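Getting marker off a wooden mug tree (and the toaster oven next to it)
Home & Kitchen > Cleaning
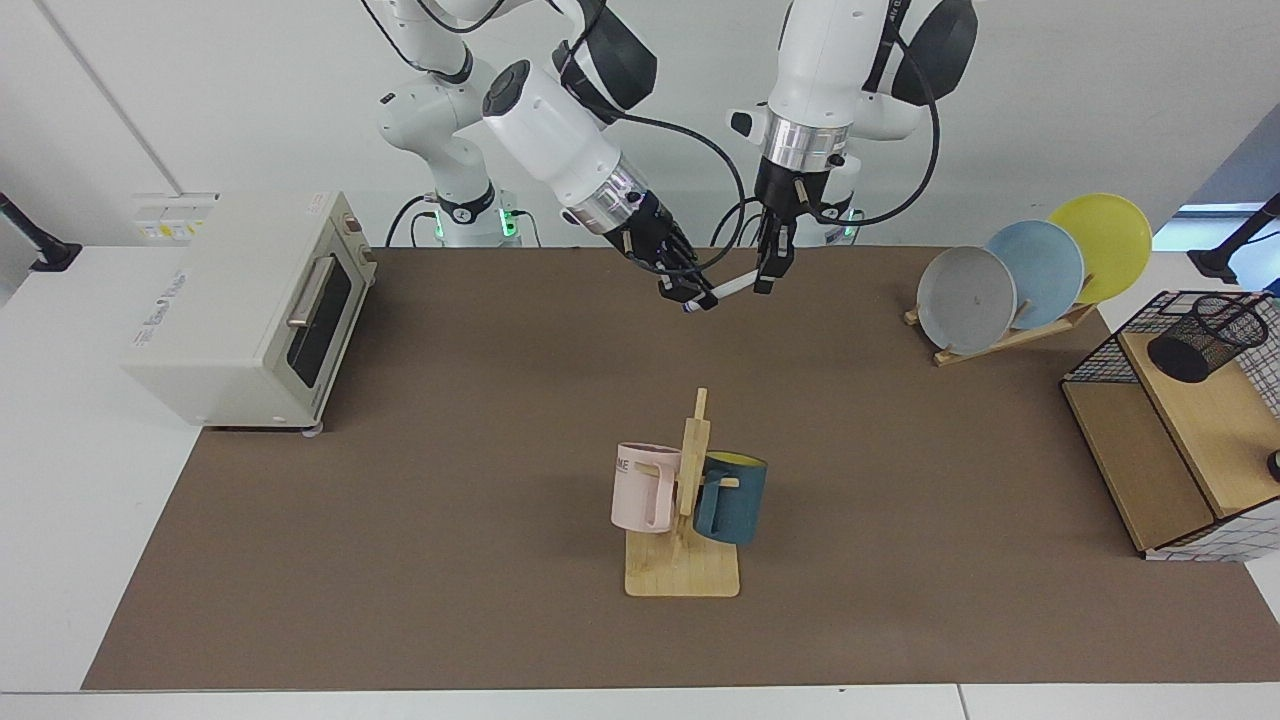

What takes permanent marker off bare wood without leaving a pale patch?

Rubbing alcohol on a cotton swab, a little at a time, then a very light sanding if a shadow is left behind.

Posted by wotix88

Longer version for those who enjoy detail. I own a mug tree, the ordinary kind with a post, some pegs and a square base, and I had the bright idea of labeling the pegs so that people in this house would stop hanging their mugs wherever they felt like it. The labeling lasted one evening. The resentment is ongoing. I have agreed to remove the names.

The wood is light and I don't think it was ever sealed, since it drinks up water like a houseplant. I tried dish soap and got a damp mug tree with names on it. I then tried a magic-type sponge and now one peg is noticeably cleaner than its neighbors, name included.

Second problem: I tested the marker on the side of my toaster oven first "to see if it wiped off." It's cream colored. It did not wipe off. There is a short blue line there which I would like gone before my mother-in-law visits in June, as she gave us the oven.

I have a bottle of Tendinel wood cleaner under the sink but the label only talks about floors. Is it any use?

Tendinel_no_relation
Accepted by the poster

Leave the floor cleaner under the sink. It's for finished wood and yours isn't.

For the mug tree: get the 91 percent alcohol if the store has it. Dip a cotton swab, squeeze it nearly dry against the neck of the bottle, and roll it over the ink. Roll, don't scrub. Scrubbing pushes the color along the grain and you end up with a bigger, fainter name. Change swabs the second they turn blue. You will go through a silly number of them. I did a cutting board once and used 29, which I know only because I lined them up on the counter to show my husband, who was not as moved as I'd hoped.

Stop when a fresh swab comes up nearly clean. Let it dry overnight. Whatever shadow you still see, go over with 220 grit paper wrapped around your finger, with the grain, four or five strokes, then look again. On pegs the grain runs lengthwise, so go from post to tip and not around and around like you're sharpening a pencil.

Your extra-clean peg is going to stay extra clean unless you do the rest to match. Sand them all lightly, wipe off the dust, then rub in a thin coat of food-safe mineral oil and let it sit a few hours before you wipe off the extra. Oil evens out the color a lot. It also means the next bright idea will wipe off more easily.

For the oven: unplug it, let it go completely cold, open a window. Painted metal usually handles alcohol fine but try a spot at the back first, and keep it away from any printed lettering, as that comes off every bit as well as marker does. Ask me how I know which knob is the timer on mine. (I don't.) If the line has a ghost after that, a paste of baking soda and water on a soft cloth, light pressure, then wipe with plain water and dry it.

hiten_kitchen_floor

Hairspray. My grandmother used it on everything.

wotix88

Tried it on the underside of the base where it wouldn't show. Now the underside of the base is blue and holds its shape in wind. Going to buy alcohol.

Voß_9

You could skip the whole business and draw over the names with a dry erase marker, which dissolves permanent ink, then wipe both off together. Works great on whiteboards and glazed mugs. On raw wood I would expect it to work less great, and now that I've typed it out I'm fairly sure you'd just have two inks in there. It might do the oven, though. Scribble, count to ten, wipe with a dry cloth.

wotix88

Update. The dry erase trick got most of the line off the oven and alcohol got the rest, no harm to the paint that I can find. The mug tree took two evenings, sanding included. One name is still faintly readable if you hold the peg up to a window. It's mine, so I've left it.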